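Old tower as a home music server, worth the bother?

Home > Hobbies > Listening Room > Digital sources and storage

girkance_hill
Posts: 155
Right then. After three winters of saying I would, I have started ripping the whole CD collection and I am having the time of my life. I'd forgotten half of what I own! There's a Portuguese guitar record I bought on holiday and played once, and it is wonderful, and it has been sitting behind the door in a box marked "kitchen" since we moved.

The plan is to put everything on an old desktop tower in the cupboard under the stairs, rip to FLAC, and play it in the front room through the little streamer. My brother-in-law says I'm mad and should pay for a subscription like a normal person. What does the panel think? And how are people naming their folders? I've done 13 discs and already changed my mind twice.

Benavides
Posts: 2,210
Do it! I did mine two years ago and I still get a daft amount of pleasure from it. The ripping is half the fun if you don't rush. I did a few discs each evening while cooking, and played whichever one had just finished.

Folders: Artist, then Year - Album, then track number and title. Keep it dull. Anything clever you do with folders you will regret the first time you meet a compilation.

tapehiss
Posts: 874
I'll be the grump. An old tower in a cupboard is a fan heater that plays music. A small low-power box with an SSD does the same job silently and costs very little to leave running. I had a tower for a year and could hear it through the plaster during anything quieter than a brass band.

No argument about ripping, mind. Own your music, definitely. Just not on that.

girkance_hill
Posts: 155
But I already have the tower! It's free! It has loads of room for drives and I enjoy fiddling with it. I can put a bigger, slower fan in.

tapehiss
Posts: 874
"Free" until the electricity bill turns up. I'm only saying measure it with a plug-in meter before you fall in love.

Mostafa Benkirane
Posts: 391
I'm with the tower camp, with one condition, which is that you let it sleep. Mine goes off at midnight and wakes when the streamer asks for it. It takes a moment to come round in the morning, by which time the kettle's on.

On naming, I'd disagree with Benavides a little. For classical, artist first is hopeless. Who is the artist on a concerto? Soloist, conductor, orchestra? I file by composer, then work, then performer, and I have never lost anything. For everything else, his way is fine.

Benavides
Posts: 2,210
Fair. I've got four classical discs and they all live in a folder called Classical, so I'm not the man to ask.

Irard
Posts: 67
Can I put in a word for the tags? Folders matter far less than people think. Most players never show you a folder at all, they read the tags. Get album artist right and your compilations stop scattering themselves into twenty separate albums with one song each. Leave it blank and you'll be forever finding a lonely track by somebody you don't recognise.

Also scan the booklets! Everyone skips this and I think it's the best bit. I did mine at 300 dpi on an ordinary flatbed and now I can read the sleeve notes on the sofa without a magnifying glass.

Mostafa Benkirane
Posts: 391
Irard is right about album artist. I'd say half the "my library is broken" threads on here come down to that one field.

Going back to the tower, there's nothing daunting inside one if you haven't had the lid off for a while. Lay it on its side, take the side panel off and have a good look before you buy any drives. See what bays you've got and how many spare connectors are on the board. 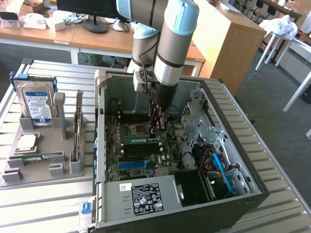 Tower on its side with the panel off. CPU socket near the top of the board.

Power off, lead out of the wall, then touch bare metal on the case before you touch anything else. As for memory, don't spend money on it. A music server hardly uses any. Put the cash into a second drive for backup, please, please, please.

tapehiss
Posts: 874
Agree on the backup, even as resident grump. I lost almost 100 albums when a drive went, and I had already given the discs to the hospice shop. I still find gaps. I went looking for a live Breton album on Thursday and remembered all over again.

girkance_hill
Posts: 155
Oh no, that's awful. Right, second drive is on the list. And I'm keeping the discs, whatever is said about the loft.

Ghislain Tremblay
Posts: 1,038
Lovely thread. Two things from me.

First, use a ripper that checks its results against other people's rips. If your numbers match theirs you can put the disc away and never think about it again. If they don't match, wash the disc with a drop of washing-up liquid, wipe from the middle straight out to the edge, and try again. I have rescued some horrible-looking charity shop discs that way.

Second, I think you are all too hard on subscriptions. I have one as well as my own library. I use it to find things and then I buy what I love. Last month it led me to a Malian kora player and I've since bought everything of his I can lay hands on. Why choose?

Benavides
Posts: 2,210
Because things vanish from them! I had an album in a playlist for years and one morning it was greyed out. I'd rather have 100 records that stay put than millions that might wander off.

Ghislain Tremblay
Posts: 1,038
And I'd have those same records and the million. We won't settle it. Your taste is too good for me to be cross with you.

Gamalel
Posts: 29
New-ish here, hello. Is there any point in FLAC if I mostly listen on the bus? I've been ripping to MP3 at a high setting and I can't hear a difference on my headphones.

Irard
Posts: 67
Hello Gamalel! You may well never hear one, and there's no shame in it, I can't on a bus either. The reason for FLAC is that you only rip once. You can make MP3s, or whatever comes next, from the FLAC files any time you like. Going the other way you'd have to get every disc out again. Let the computer make a small copy for your phone overnight.

Gamalel
Posts: 29
Ah, that makes sense. I've only done a shelf's worth, so I'll start again. Slightly annoyed, mostly pleased!

tapehiss
Posts: 874
Good decision. While you're at it, switch off anything called "normalise" or "enhance" in the ripper. Volume levelling belongs in the player, where you can turn it off again.

Mostafa Benkirane
Posts: 391
Hear hear. And gapless playback ON, or your live albums and operas will hiccup between tracks. Try it with any side-long suite and you'll know in seconds.

girkance_hill
Posts: 155
Update! Bigger fan fitted, old one was furry. Two drives in, the second copying from the first every night. Plug-in meter borrowed from next door, and I'm sorry to report that tapehiss had a point, it used more than I'd guessed. So I've set it to sleep at midnight as Mostafa suggested, and I can't hear a thing with the cupboard door shut.

Folders are Benavides style, except the classical, which is by composer. Booklet scanning begins in September when the evenings draw in. The Portuguese guitar record is on as I type and it sounds glorious.

tapehiss
Posts: 874
I shall accept "had a point". Now try it with the cupboard door open.

girkance_hill
Posts: 155
Shan't.

Irard
Posts: 67
What's the guitar record? You can't mention it twice and not tell us!

girkance_hill
Posts: 155
The sleeve is in Portuguese and the player's name is in very curly writing, so give me until tomorrow and I'll scan that booklet first.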